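Handout 6: Working rules for the bin-picking cell
Setis Robotics Teaching Lab, Stikthorpe
Second-year practical, automation track

Read these notes before your first session in the cell. They replace the sheet given out last October. The written rules for the building still apply, and where the two disagree, follow the stricter one and tell your instructor.

1. What the rules are based on

Three kinds of documents matter for this course. The first is the set of international safety standards for industrial robots, ISO 10218 parts 1 and 2. Part 1 is about the robot as a machine. Part 2 is about the robot once it has been built into a cell with a tool, a table, parts and people. Most of what you do in the practical falls under part 2.

The second is ISO 12100, which covers risk assessment for machinery in general. You will use its basic order of work in the October assignment: find the hazard, estimate the risk, design it out if you can, guard against what is left, and warn about whatever you could not guard against. Warnings come last. A sticker on a table is not a guard.

The third is our own cell file. It holds the risk assessment, the speed settings, the list of approved objects and the log. Read the cell file before you touch the pendant. It is kept in the Dalen room, on the shelf by the door, and it does not leave the room.

2. Before you switch on

Walk around the cell once. Look at the floor as well as the table. Cables on the carpet must be out of the walking path between the door and the operator's place.

Check that the bin sits flat and has not shifted. The program holds the bin walls as fixed planes, and if the bin moves, those planes are wrong. Push on each side with one hand. If it slides, stop and redo the bin calibration (Handout 4, section 3).

Check every clamp by hand. Clamps work loose under vibration, and a tight-looking clamp may not be tight.

Check the cables along the arm. They need enough slack for the wrist to turn through its full range, with no loop that could catch on the rim of the bin.

Press the emergency stop and confirm that the drives will not enable. Release it, reset, and write the result in the log. This is done at the start of every session, even if the last group left ten minutes ago.

3. Loading the bin

Use objects from the approved list only. The list mixes shapes and surfaces on purpose: soft and hard, clear and solid, smooth and bumpy. No glass, no liquids, nothing with a sharp edge, and nothing heavier than 300 grams.

The arm is parked in the home position and the drives are off whenever a hand goes into the bin. One person loads. The same person says "clear" out loud before anyone enables the drives.

Do not arrange the objects neatly. A tidy row gives you a good success rate and tells you very little. Let them fall, and leave them leaning on a wall or on each other if that is how they land. Clear plastic is hard for the depth camera and sponge gives way under the fingers, so expect to adjust the grip settings between them.

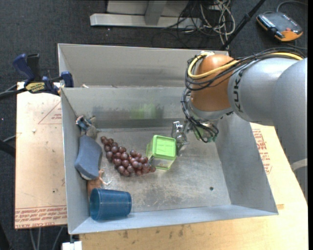 4. Running a pick

Every new or changed program runs first in manual reduced speed, which means no more than 250 mm per second at the tool. Keep one person on the enabling switch and one watching the gripper. The watcher does not look at the screen.

Set the lowest allowed fingertip height above the bin floor before the first pick, and do not lower it to rescue a bad grasp. The same goes for the side walls. They slope, so a tool path that is safe at the rim can hit metal further down.

If the gripper misses twice on the same object, stop the run. Raise the arm, note the object and the pose, and go on to another object. Repeated attempts push things into corners, where they are harder to reach.

If an object is dropped outside the bin, leave it where it is until the drives are off.

Grip force is set per object in the Tutis software. Start from the value in the table and go up in small steps. Never copy the value for a hard object onto a soft one.

5. Keeping records

A pick counts as a success when the object is lifted clear of the rim and held for 4 seconds. Everything else is a failure, including picks where two objects come up together. Write down failures the same way you write down successes.

The shared log stands at 2264 attempts from earlier groups, of which 767 are marked as failures. Those figures are only useful if every group used the same rule, so please do not invent your own.

Record any unplanned contact between the arm and the bin or table, even a light touch that leaves no mark. Give the program name, the line number and the speed.

6. Shutting down

Send the arm home. Drives off, pendant back on its hook, cable coiled. Empty the bin and count the objects against the list. Wipe the fingertips with a dry cloth. Sign the log.

7. For next time

Read ISO 12100, clause 5, in the library copy. Bring a hazard list for the loading step in section 3, one page, handwritten is fine. Groups without a list will not get cell time.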